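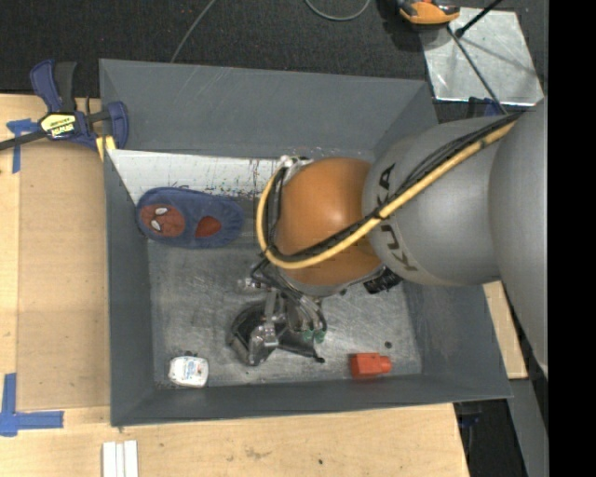 How to Compare Two Grippers for Bin Picking on the Same Arm

By Hemant Chauhan
July

Print this page | E-mail this page

Many people ask me which gripper is better for picking mixed objects from a bin, a suction cup or fingers. I can not answer this in general. The answer depends on your objects, your bin and how the tool is mounted on your arm. What I can give is the method we use at Rakwood to compare, so that you can do the same test with your own parts and trust the result.

In this tutorial we compare the Bruvby, a tool with one suction cup and a flat finger, and the Sinaga, a two-finger gripper without suction. Both are driven from the same controller program, which we call Lasaseo. The arm is a KUKA. If you have another arm the steps are the same, only the menu names will be different.

Before you start

You need the arm, both grippers with their mounting plates, an open bin, bar clamps, colored tape, a compressed air supply, and a set of objects. You also need one camera that looks down into the bin and does not move between the two tests. Reserve one full day for each gripper. We tried to do both in one day and the second gripper got less patience from us than the first one.

Step 1. Fix the bin

Clamp the bin at the wall to the table or the frame. Use bar clamps and put them where the arm will not pass. A plain gray bin is good, the objects are easy to see in it. Scratches on the floor of the bin do not matter for the test, but do not change to a new bin in the middle, the friction is not the same.

Then put blue tape on the table near the corners of the bin. If somebody hits the bin, you can bring it back to its place without a new calibration. Check the tape marks each morning. If the bin has moved more than 7 mm, repeat the calibration.

Step 2. Choose the objects

Do not choose only boxes. Almost every gripper can pick a box. Take things which give trouble in different ways:

- something soft with folds, for example a child's slipper. Ours is blue with a Spider-Man face on it, and it is the object I learned the most from
- something small and rigid, with a shape that is not regular
- a small container with a label
- something with bristles or ribs, where a cup can not close well
- something flat which can lie against the wall of the bin

Weigh every object and write the weight in the sheet. Our heaviest one is 63 grams below the limit of the Bruvby, and I would not go closer than this.

Step 3. Mount the gripper and route the hoses

This step takes more time than people expect. The air hose and the cables must follow the last joints of the arm with enough free length for rotation, but if the loop is too big it will catch on the bin wall. With our arm the yellow hose goes across the gray segment and over the orange joint and then makes a tight loop upward on the side of the joint. It works, but I do not like how tight it is, and I look at this place for cracks before each run.

Move every joint by hand mode slowly to both ends of the range you will use. Watch the hose and not the gripper. Shayne Tamihana, who built our mounting plates, also recommends to do this a second time with the arm deep in the corner of the bin, and he is right. In the corner the wrist turns in ways you do not see over the middle.

Step 4. Write the pick list

Lasaseo reads a list of positions for the objects. Make the list one time and use the same list for both grippers. Each line says which objects are in the bin and where they are placed. Put some objects in the middle, some near the near wall, and some in the corners.

We used 1244 picks for each gripper. You can learn a lot with less, but with a small number one bad hour can change your conclusion.

Step 5. Run the first gripper

Start at low speed. Set the approach height, the contact force and the vacuum waiting time, then do not touch them again. If you must change a value, start the list from the beginning. I know this is painful.

For each pick write one of these results:

OK - the object was lifted and placed
DROP - the object was lifted and fell
MISS - the gripper closed or sealed on nothing
TOUCH - the gripper or the arm touched the bin wall
STOP - the safety stopped the arm

Please count TOUCH also when the pick was good. A gripper that needs the wall to succeed will damage something later.

Step 6. Change the gripper and run again

Remove the first gripper, mount the second, and teach the new tool center point. Do not copy the old one and correct it with an offset, measure it new. After this, repeat Step 3 completely. The fingers of the Sinaga need no vacuum hose, so the cable path is different and the old check has no value.

Step 7. Read the results

Do not look at the total first. Make one table per object. In our test the suction tool was clearly better for the flat and smooth things in the middle of the bin. The fingers were better for the slipper, because the fabric lets air through and the cup could not keep the vacuum. For objects near the wall the two were almost equal, but the Sinaga had many more TOUCH results, its fingers must open before they go down.

Look also at the wear. Cups are cheap and we change them after 4000 cycles. The finger pads last longer for us, but it takes more work to replace them.

Common mistakes

Different light. Close the blinds or use the same lamps for both tests.

Low air pressure. If another machine uses the same line, the vacuum gets weaker and you will blame the cup. Write down the pressure at the start of each hour.

Helping the robot. When an object rolls to a bad position, do not push it back by hand. Write the result and continue with the next line of the list.

If you find that your numbers are very different from one morning to the next with the same gripper, go back to Step 1 and check the clamps first.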